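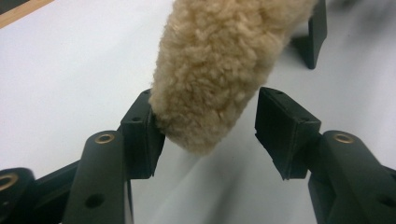 I would like to know if the fingers can hold something soft without pulling on it, because our present tool closes well on a box and badly on everything else, one visitor wrote on the registration form for our April demonstration.

We have received this question in many forms, so this page begins with it. Darura is a hand-held gripper with two fingers. The operator carries it and works the fingers by hand, and it is made for teaching and recording of manual tasks which later should be done by a robot. With soft goods the result depends very much on where the operator takes hold. A thick fleece can be taken at an edge or at a narrow end, and the pads should be brought close on both sides before closing. If you close too early, you take only the fibers and the weight stays on the table. We recommend to practice this slowly before the first recording.

Darura hand-held gripper, pair
Article 718
Maker: Makero
Delivered as: left and right unit, cables, 2 sets of spare pads
Finger joints: brass bushings
Finger pads: black, exchangeable
Pad check: every 1000 closings
Demonstration: Østergaard hall, by appointment
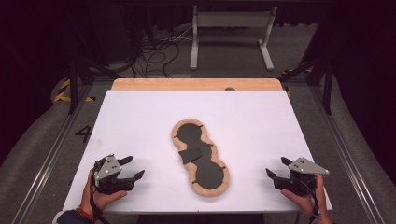 Text: Makero product desk
Last changed: Wednesday, October 9, 2019

At the open day the visitors could try the pair at a table in the Østergaard hall. The tables are marked with numbers on the carpet, and the puzzle work is at number 4. It is the task which most people want to try first, probably because it looks easy. A flat piece must be picked up and laid in a tray with a raised rim. With bare hands this needs no thinking. With two grippers you have to decide which side holds and which side moves, and many visitors started with both sides at once.

Our advice for this task is the following. Keep both grippers low over the board and let the fingers stay open until you have chosen the edge. Use one gripper to steady the tray. Take the piece with the other one, not too deep between the pads, and turn the wrist before you go down. If the piece stands on the rim, do not press on it. Lift it a little and try again from the other side.

The cables need some attention also. They run down from the grippers past the hands, and for a person of smaller height they may lie on the edge of the table. Please let them hang free in front of you. We have now a longer cable in the program, which can be ordered with the pair or later.

A visit in the hall takes one morning. You will first work with hard parts, then with the puzzle tray, and after the coffee with soft and irregular goods. We keep a box with such things: textiles, straps, pieces with fleece lining. You are welcome to bring your own goods, and we think that this is the better way. In April a group from a repair workshop brought a full bag, and we learned from it more than from our own box. Several of their pieces had a soft side and a smooth side, and the operator had to choose.

For such goods we suggest to look first for a part that stands away from the rest, like a tab or a strap end. It should come between the pads with its flat sides toward them.

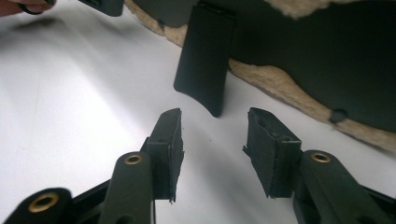 If the tab is short, go nearer to the seam, but leave the lining outside the pads when possible. Fleece between the pads makes the grip thicker and less sure, and the piece can turn when it is lifted. A second person may hold the goods in place during the first tries. For the recordings itself we prefer that the operator works alone.

Pads are wearing parts. The edges become rough with use, and on smooth material you will notice this earlier than on wool. Small frayed edges can be trimmed with a sharp knife. When a corner is missing, or when a thin strip comes loose on the gripping side, change both pads together - a new pad against an old one does not close evenly. The spare pads are sold under the name Okard and fit left and right units. Do not use oil on the bushings. A dry cloth is enough, and wool fibers should be removed from the joints after each session with textiles.

Ordering and visits
The pair is normally in stock. Single units are available only as replacement, please tell us which side you need. Okard pads are sold in sets, longer cables by the piece. For a morning in the Østergaard hall, write to the product desk with two possible dates and a short list of the goods you want to try. Very large or heavy pieces should be announced before, so that we can prepare a free table.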